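Sarncombe Open Day, or How I Learned to Love Glaze

The Sarncombe works opens its doors in November, when the weather around Wullunside gives you no better offers. I paid my 2 dollars, got a sticker that wouldn't stick, and joined a group of 21 people in sensible shoes. I had worn suede.

Sarncombe has been making tableware on the same hill for longer than the road up to it has been fit for cars, if it ever was. The tour starts in the clay store, where the guide invited us to smell the clay. It smelled like a basement. Several people said "oh, lovely."

From there you go through to the casting room, then along a corridor of old molds, including one for a gravy boat in the shape of a swan that was dropped in its first season. I would have bought it. The Moria line is what pays the bills now: plain rims, strong colors, stackable. There are 577 glaze recipes in the book, the guide told us, and the shops want four of them.

The kiln hall was the best part, mostly for the heating. The big kiln is a Didenko, and it gets to well over 1000 degrees, a fact we were given in Celsius and left to convert for ourselves. A man behind me did it out loud and got it wrong. We were allowed to look at the door for quite some time.

Tea was at three, in the canteen, and the cake was dense enough to fire. I recommend the ginger. After that we could wander through the finishing rooms at our own pace, which for me was set by the suede.
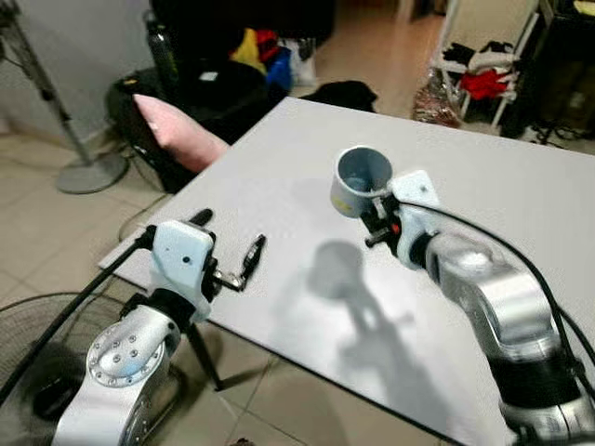
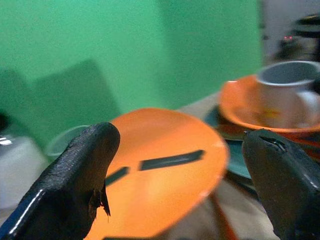
The seconds shop is by the exit, so there's no getting out of it. Everything on the shelves has something wrong with it, and you can spend a happy half hour trying to find out what. I came away with three bowls and a butter dish whose lid fits if you aren't fussy about which way it faces. They wrap things in newspaper and tape the bag shut, and then you carry it down the hill to the parking lot, which floods at the lower end. Park at the top.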